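How I Record Kitchen Demos for a Two-Handed Robot

Posted 10/30/24 in Tutorials

I get a lot of mail asking how we went from a robot that could wave at people to a pile of usable kitchen examples, so let me walk you through my routine. I've been doing this at the Tillitach kitchen since June, and most of what follows I learned by throwing away a whole lot of bad recordings!

What you need

A robot you can teleoperate, a head camera, a counter with a sink, and a handful of dishes you don't mind dropping. I use our own recorder, Pekov, but anything that saves video and joint positions on the same clock will do.

Step 1: Pick one small task

My first task list said "do the dishes." Don't do that. Mine now says things like "take the bowl out of the rack and put it in the sink." One start, one finish, and you can tell at a glance if it worked.

Step 2: Check the clocks

Clap the robot's hands together on camera and see if the video and the joint log agree. If they don't, restart the recorder and clap again. I skipped this once and lost 60 demos (I'm still a little sore about it).

Step 3: Set up the start

Open the drawer, place the dishes, and stand the robot where it can reach both the rack and the sink. Then look through the head camera before you hit record. You want the dishes and both hands in view. Move the dishes a little between takes, and shift the feet too, so the robot doesn't learn one exact spot on the floor.

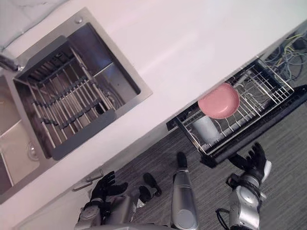

Head camera check for the rack task: drawer open, bowl and cup in the rack, both hands open.

Step 4: Drive slowly, then keep driving

Go at a speed where you never have to stop and think. Long pauses are poison, and the model will happily copy them. If you fumble a grasp but recover, keep the take! I tag those "recovery" and they've been some of my favorites.

Step 5: Label right away

I do 7 takes, stop, and label them before the next batch. Success, fail or recovery, plus a few words if something odd happened. Leave it until the evening and you'll be guessing.

Step 6: Train early

My goal was 1000 demos, but I ran the first training at 451 and I'm glad I did. It reached for the bowl fine and then let go too soon, so I spent the next sessions on clean releases over the sink.

Next time I'll go over cabinet handles, and I'll post my Pekov settings file along with it.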